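Reading time: 5 min

3. Household textiles and the wiping of shared surfaces

3.1 Background to the survey

The first part of the study dealt with laundry habits in general. This section takes up a smaller matter, the cloths that people keep for wiping tables, counters and screens. These cloths are cheap, they are used every day, and they are rarely mentioned when people are asked about their washing. In the Tasach interviews, carried out before the main survey, most people listed bedding, clothes and towels without being prompted. Wiping cloths came up only when the interviewer asked what was used after a meal.

The main survey was sent to households in two districts, Tasach and Danent. It returned 3307 usable forms. Of these, 2198 came from homes where at least one cloth was used on more than one kind of surface, and the rest of this section is based on that smaller group. Forms that named only paper towels were set aside and are treated in Section 5.

The questions were written by Fouad Chraibi and tested on a small group in Danent. The first version asked people how often they "cleaned" a surface. The word caused trouble, as some took it to mean a full wash with soap and others took it to mean a quick wipe. The final version used "wipe" throughout and left soap for a later question.

3.2 What gets wiped with what

We grouped surfaces into four kinds: eating surfaces, cooking surfaces, glass and mirrors, and small flat objects such as tablets, slates and phones. The last group was added late. People in the test group kept writing it in the margin, and it seemed better to give it a line of its own.

Eating surfaces and small flat objects were often paired. The objects lie on the table, the table is wiped, and the same cloth goes over both. Cooking surfaces were more often given a cloth of their own, usually an older one. Several people described a fixed order in which a cloth moves down through the house, from glass to table to stove to floor, and is thrown out after that. Tarek Abdel Rahman, who coded the written answers, called this the "step-down" pattern, and we keep the name.

Color was used to keep cloths apart in many homes, but there was no shared rule. Pink could mean the table in one home and the bathroom in the next. Where more than one adult did the wiping, the rule was sometimes known to only one of them.

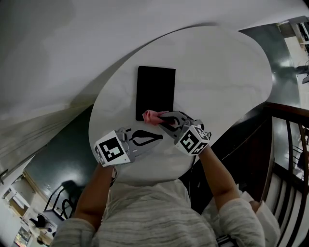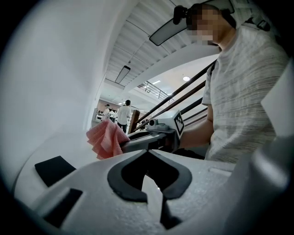

Figure 3. Pink cloth.

3.3 Weave and wear

Respondents were asked to describe the weave of their most used cloth by picking from a printed card. The card showed plain, checked, looped and knitted fabric. Plain and checked weaves were grouped together in the analysis, as the forms suggest that people did not separate the two with any care. Looped cloths were said to soak up more but to leave lint on dark surfaces. Knitted cloths were said to leave the least lint and to lose their shape soonest.

To compare these statements with something we could measure, we washed and dried a set of 30 cloths bought at the Farouk market, using one machine and one detergent. Each cloth was weighed dry, soaked for two minutes, hung for one minute and weighed again. The set was then used in ordinary kitchens for 31 days and the weighing was repeated. The kitchens were asked to treat the cloths as their own and to write down each wash in a short diary.

The diaries were less complete than we had hoped. Some kitchens recorded a wash each time a cloth was rinsed under the tap, and others only when it went into a machine. We have kept the two apart where the wording was clear and dropped the entry where it was not. This leaves gaps, mostly toward the end of the period, and the figures for number of washes should be read with that in mind.

Edges gave way before the middle of the cloth in nearly all of the plain weaves. A worn edge did not change how much water the cloth held, but it did change what people did with it. Several diaries note that a cloth with loose threads was moved from the table to the stove, although it was still in good order otherwise. In other words, the step down happened on looks. This agrees with the survey, where "looks old" was given as a reason for moving a cloth more often than "smells" or "does not work."

3.4 Drying between uses

How a cloth is left after use matters more for smell than how often it is washed. The forms offered four answers: hung flat, hung folded, left bunched on the surface, and left in the sink. People were allowed to mark more than one, and many did. Hanging was the usual answer for the morning, and bunching was the usual answer for late evening, when the last person in the kitchen wiped the table and went to bed.

The Geko drying rack, a narrow rail sold in both districts, was named in a number of written comments. We did not test it. A plain nail or a cabinet handle appears to have been used in the same way in other homes, and we have no grounds for treating these differently.

Season also played a part. The Danent forms were filled in during December, when windows are kept shut and a cloth over a rail may still be damp by noon. The Tasach forms were collected in warmer months. For this reason the answers on smell cannot be compared directly between the two districts, and Table 4 gives them separately.

3.5 Limits of this part of the study

The survey relied on memory, and wiping is not something people remember well. A form filled in at the kitchen table is likely to be closer to the truth than one filled in at work, but we did not ask where the form was completed. The home trial was small and used new cloths only. Cut-up shirts and old towels, which a fair number of households use, were left out, and their wear may follow a different course - a piece cut from a shirt has raw sides from the start.

The soap question, held over from the first version of the form, is taken up in Section 4 together with water temperature.

Related items
Laundry habits in two districts: Section 2
Paper towels and single-use wipes: Section 5
The printed weave card and how it was tested
Notes on coding written answers

This site uses cookies to remember your reading settings. Accept / Manage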